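Bench Practice for Automated Handling of Household Containers

Workshop tips, Trorkgate shared bench area

This page sets out the practice expected of anyone who prepares or supervises a bench where robot arms handle household containers such as bottles, jars and tubs. It applies to every bench in the area and should be read together with the Litden safety sheet posted at the door.

Before the arms are powered

Clear the table of anything that is not part of the task. Tools, cups and loose paper go on the side desk. Wipe the surface with a dry cloth and check that base plates are tight.

Set the arm speed to no more than 60 millimeters per second for the first pass over a new layout. The limit may be raised once the full route has been run without contact - the bench supervisor, Eckhard Oltmanns, must agree to the change and enter it in the log. 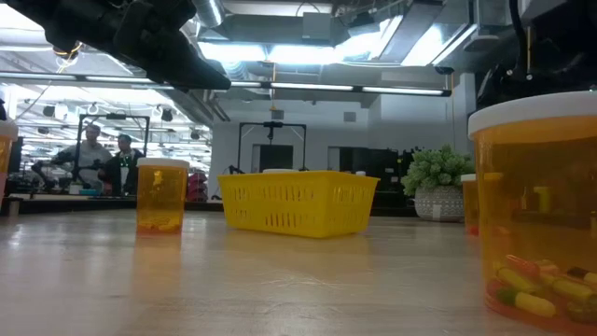 Containers must be chosen so that the task covers more than one size. A set made up of a single model teaches the operator very little about grip width. The amber bottle in the right foreground and the one left of the basket both have white lids; measure the body width of each to see whether it needs its own grip setting. Bottles with contents should be closed before the arms are enabled, and lids should be checked by hand. Real prescription labels must be removed or fully covered.

Baskets and trays

Use a basket with a firm rim and no sharp edges. Place it within reach of both arms and leave a clear hand's width on every side. A basket set at an angle is acceptable and is often better practice, as household items are seldom lined up with the table.

Total load in a Gerlach basket should not exceed 800 grams. No single item should weigh more than 500 grams.

Potted plants and similar objects may stay on the table as obstacles. They should be stable, and they should be noted on the layout card. 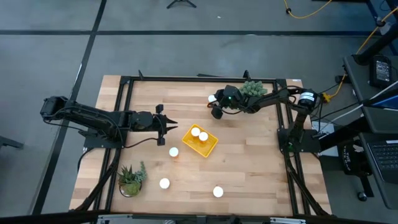 Page last changed: July, by Do-yoon Lim

When two arms share one table, only one of them may enter the tray at a time. The other waits outside the rim with its fingers open. Bottles placed in the tray should stand upright, as the two in the yellow tray do, and the next bottle should be set down where the fingers can open fully without touching a cap.

Cables deserve a separate check. Arm wiring must have enough slack for the full reach of the elbow, but it must not drag across the work surface. Floor cables should be kept out of the walking path - report any damaged cover at once.

People near the bench

Keep hands outside the rails whenever the arms are enabled. Conversation with the operator should wait until the arms have stopped. Visitors must sign in at the Plolloto desk.

At the end of a session

Return both arms to the rest position, switch off power at the wall and count the bottles back into storage. Noise at the bench should stay below 58 decibels on Saturday, when the reading room next door is open.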